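듀얼 암 소형 작업 셀의 공동 작업실 제작 및 열쇠고리 취급 시험
프로젝트명: 스투릭(Sturik)
중간 보고서, 제출일 2022년 9월 24일

1. 개요

본 보고서는 학과 공동 작업실에서 제작한 소형 듀얼 암 작업 셀의 구조, 배선, 제어 구성 및 1차 취급 시험의 경과를 정리한 것이다. 과제의 목표는 책상 한 개 크기의 공간 안에서 두 팔이 얇고 작은 물체를 집고 옮기고 서로 넘겨주도록 하는 것이다. 대상물로는 플라스틱 이름표가 달린 열쇠를 선정하였다. 금속 고리는 가늘고 이름표는 미끄러우며 열쇠는 고리에서 자유롭게 흔들리므로, 강체 블록을 대상으로 한 지난 학기 과제보다 파지 조건이 까다롭다.

지난 학기의 단일 암 장치(프로젝트명 타스토우, Tastow)에서 팔 제어 코드와 영점 보정 절차를 가져왔다. 프레임, 작업면, 카메라 브래킷은 새로 제작하였다.

2. 기구부

2.1 프레임
프레임은 알루미늄 프로파일로 구성하였다. 전면 하단 레일에 양팔의 베이스를 고정하고, 후면에는 수직 기둥 두 개와 가로보를 두었다. 처음에는 베이스를 작업면 판재에 직접 체결하였으나, 팔을 뻗은 상태에서 판재가 휘어 손끝 높이가 변하였다. 레일 체결로 변경한 뒤에는 같은 현상이 재현되지 않았다.

프로파일 절단은 작업실의 톱을 사용하였다. 절단면 직각도가 나쁜 부재 하나를 다시 잘랐고, 이 때문에 조립이 하루 지연되었다. 볼트는 가조립 상태에서 대각선 길이를 맞춘 다음 본체결하였다.

2.2 벽면과 작업면
벽면에는 잎무늬 벽지를, 작업면에는 적갈색 대리석 무늬를 적용하였다. 단색 배경에서만 조정한 검출기는 다른 장소로 옮겼을 때 오검출이 늘어난다는 점이 지난 학기에 확인되었다. 무늬가 있는 배경은 검출 난도를 높이지만 초기부터 이 조건에서 조정하는 편이 낫다고 판단하였다. 작업면의 흰 줄무늬는 은색 고리와 밝기가 비슷하여 4장에서 다룰 문제의 원인이 되었다.

왼쪽 벽에는 투명 트레이, 오른쪽 벽에는 흰색 철망 바구니를 달았다. 두 용기는 다음 단계의 분류 시험에서 목적지로 사용할 예정이다. 바구니는 케이블 타이로 고정하였으며 정식 브래킷은 아직 설계하지 않았다.

2.3 그리퍼와 카메라
그리퍼는 평행 개폐식이며 손가락은 끝으로 갈수록 좁아지는 형상이다. 손가락 끝이 두꺼우면 고리 아래로 들어가지 못하고, 너무 얇으면 닫힐 때 옆으로 벌어진다. 손목마다 소형 카메라를 두고, 셀 전체를 보는 고정 카메라를 별도로 설치하였다.

3. 전장 및 제어

양팔의 회로 기판은 전면 레일 아래에 배치하였다. 전원선과 통신선은 분리하여 배선하였고, 관절을 따라가는 선은 주름관에 넣어 케이블 타이로 묶었다. 주름관 길이는 팔을 최대로 뻗은 자세를 기준으로 정하였다. 팔을 접은 자세에서는 여유분이 고리 모양으로 튀어나오므로 손목 카메라의 시야를 가릴 수 있다.

제어 프로그램은 스쿠나크(Skunach)라는 이름으로 자체 작성하였다. 주 루프는 초당 200회 실행된다. 양팔의 목표 위치는 한 프로세스에서 계산하고, 손끝 간 거리가 16 mm 미만이 되면 속도를 제한한다. 초기 버전은 팔마다 프로세스를 따로 두었으나 시각 동기가 어긋나 폐기하였다.

4. 취급 시험

시험 동작은 접근, 파지, 들어올리기, 내려놓기의 네 단계로 나누었다. 대상물의 위치와 방향은 매회 손으로 바꾸었다. 전체 시도는 424회이며, 기록 파일은 쿼런(Quinlan) 서버에 저장하였다. 연속 구동 시간의 합계는 대략 1315분이다.

실패는 크게 두 유형으로 나타났다. 첫째, 고리가 바닥에 완전히 누워 있을 때 손가락이 고리 위를 스치고 지나가는 경우이다. 둘째, 바닥의 흰 줄무늬를 고리로 오인하여 빈 곳에서 손가락을 닫는 경우이다. 첫째 유형에는 접근 높이를 낮추는 조치를, 둘째 유형에는 이름표의 색을 먼저 찾고 그 주변에서만 고리를 탐색하는 조치를 적용하였다. 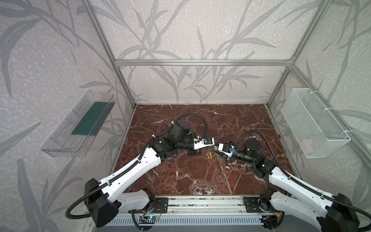
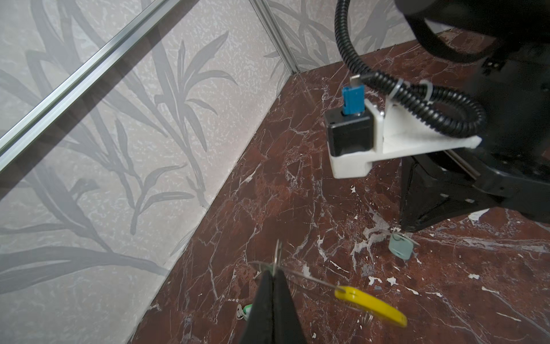
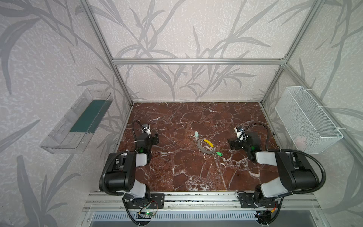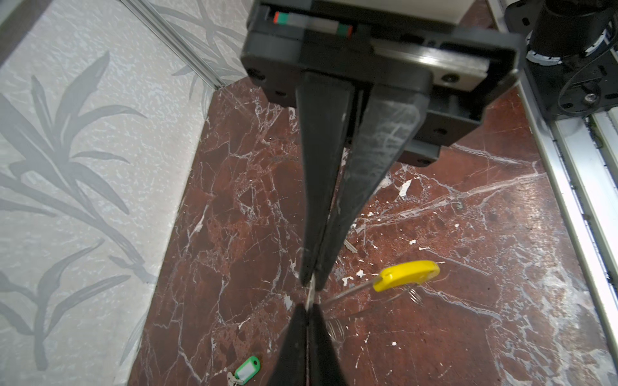 두 조치 가운데 탐색 범위를 제한하는 쪽이 구현이 간단하였다. 다만 이름표끼리 가까이 놓이면 고리의 소속을 구분하지 못하는 문제가 남아 있다. 현재는 이름표의 긴 축을 추정하고 구멍이 있는 쪽 끝에서 탐색을 시작하도록 수정 중이다.

접근 높이의 경우 소프트웨어만으로는 한계가 있다. 작업면의 평탄도가 위치에 따라 다르므로 전 구간에 같은 높이를 적용하면 일부 위치에서 손끝이 바닥에 닿는다. 작업면을 격자로 나누어 높이를 측정하고 보정표를 만드는 방식을 검토하고 있다.

5. 남은 작업

10월 중 다음 항목을 진행한다.

가. 작업면 높이 보정표 작성 및 제어 프로그램 반영
나. 바구니 고정용 브래킷 설계와 출력
다. 양팔 간 전달 동작의 속도 제한 조건 재검토
라. 주름관 여유분 재배치
마. 트레이와 바구니를 목적지로 하는 분류 시험

손가락 부품은 예비품을 한 벌 더 출력해 둔다. 전달 동작의 시험 결과와 보정표 적용 전후의 비교는 최종 보고서에 수록한다.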